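An afternoon at Voven, with the washing
By Faustine Brunet
17 January 2019

I went to Voven's visitors' day because my sister has worked in care home laundries for most of her adult life, and because the invitation used the word "liberate" twice. I have been on a few of these tours. There is usually a good lunch and a slide with a rising line on it.

Voven builds robots meant for the laundry rooms of care homes and small hotels. Its first customer is to be Demirtaş, which runs 29 homes and has been paying for part of the work since November. Visitors were let in seven at a time. My group was mostly people who buy equipment for a living, plus one man who had come for the other firm on the same corridor and decided to stay.

The practice room is fitted out like a kitchen in a new flat, with pale green cupboards and a front-loading machine, and the whole job is to deal with a basket of washing beside it. The robot goes about on wheels and has two arms. We were asked to stand well back and keep our voices down, and I don't know whether the quiet was for the robot or for the engineers.
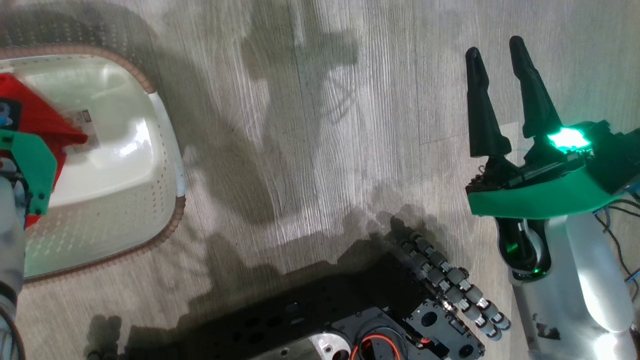
My first question was about the size of the load. Demirtaş's homes send their washing down in bags, and the bags are heavy, and what is in them is not always something you would want to describe over lunch. I was told that mixed and soiled loads were "on the roadmap". I asked who would do those in the meantime. The staff would, of course.

So the plan, as I understand it, is that the easy items go to the machine and the unpleasant ones stay with the people. My sister would have something to say about that. In her laundry the clean, light work is what you do in the last hour when your back has gone. Take it away and you have a whole shift of the other kind.

Ilgın Başaran, who runs the trials, was the only person all afternoon who didn't talk as if she were selling me a car. She said the robot was slow and that she would rather we saw it slow than saw a film of it speeded up. She also said that the hardest thing so far had been cloth, which never lies the same way twice, and that the door came second.
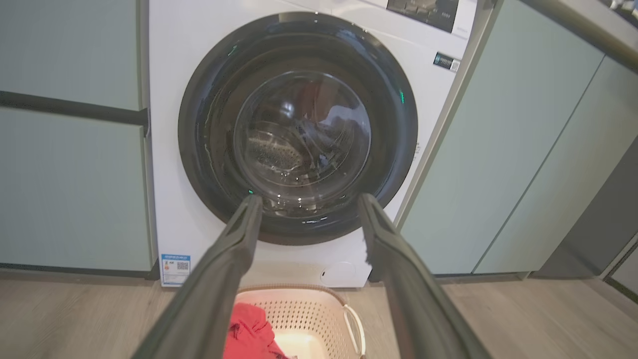 She gave us a figure as well. The team had set itself 1000 practice runs before showing anything to outsiders, and had got to 1056 by the morning of the visit. I asked how many of those had gone right from start to finish with no one stepping in. She said she would have to check what had been cleared for sharing, and to be fair she looked uncomfortable saying it. A number of attempts is no use to a buyer without the number that worked, and I was surprised that none of the buyers pressed her on it.

What did get pressed was staffing. One woman wanted to know how many posts a home could "release". The man from sales said that wasn't how Voven liked to think of it. The hours would be given back to residents. I have heard this about hoists, about tablet computers and about a new kind of trolley, and I have yet to meet the resident who got the hours. When I asked if Demirtaş had put it in writing, he said that was a matter for Demirtaş.

There will be a new job too, it seems, called laundry lead. The lead watches the robot, sorts out what it can't manage and fills in a record when it stops. I asked about pay and was told it would be "in line with existing grades", so the same money for the old work plus some reporting.
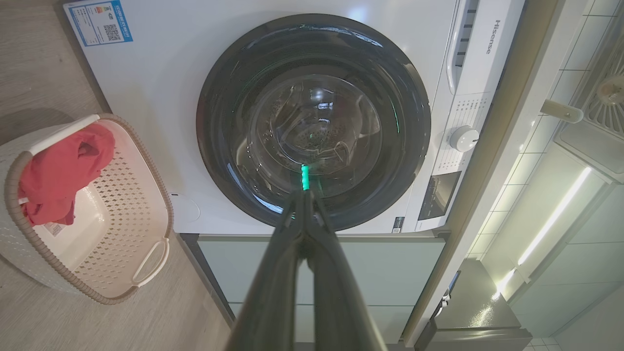

What the staff have been told

Not a lot, as far as I could find out. Two laundry workers from one of the homes had been brought over in the autumn to show the engineers how they sort and load. They were thanked on a slide, without their names. Başaran said they had been the most useful visitors the team had ever had, and that one of them had pointed out within minutes that the basket was in a place where any real person would fall over it. They have not been asked back yet. She would like them to be.

I'd like that as well. I would also like someone to ask them which part of the day they would hand over if it were up to them. I put the question to my sister on the phone that evening and she said the stairs.

Voven expects to put a first robot into a Demirtaş home once the trials are done. No date was given. Lunch was very good.

Recent visits
Ninton: a warehouse with the lights off
Nuno open day: who mends the mending machine?
Two hours in a bakery that bakes by itself, nearly
Letters: your replies on self-service tills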